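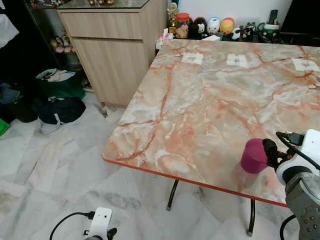
The long table, with its marble-look top and red trim.

Wanted: people who doubt that a kitchen table can change how a family eats

Prila is looking for 42 adults in Cevilside to take part in a study of shared meals. You have probably heard the claim. Eat together at a table every night and your kids will get better grades, your marriage will hold up and you will lose weight. We have read a lot of the papers behind it, and many of them asked people one time how often they ate together and left it there. Families with time to sit down to dinner tend to have other things going for them too – money, for one, and regular work hours.

So we want a plain test. Half the group will eat at a table five evenings a week. The other half will carry on as usual, couch and car included. Everyone keeps a short food and mood diary for five weeks.

You can apply if you are over 18, live with at least one other person and own or can borrow a table. Any table. It doesn't have to be nice. You do not have to believe in any of this, and we would like to hear from people who don't. If you already sell a meal plan, a course or a book about family dinners, please sit this one out.

Pay is $200, sent after your last diary comes in. Miss a few days and you still get paid. Make up entries and we will probably notice, as Sombat Inthanon reads all of them.

We can't promise you will feel better, sleep better or like your relatives more. Past studies that promised such things mostly didn't check again later. We will check in January, by phone, and we will publish what we get even if it is dull.

To apply, write to Dong-geon Son at the Prila office on Olden Street. Tell us who you live with and where you ate your last three dinners. Applications close 2023-07-21. Please leave out photos of your food.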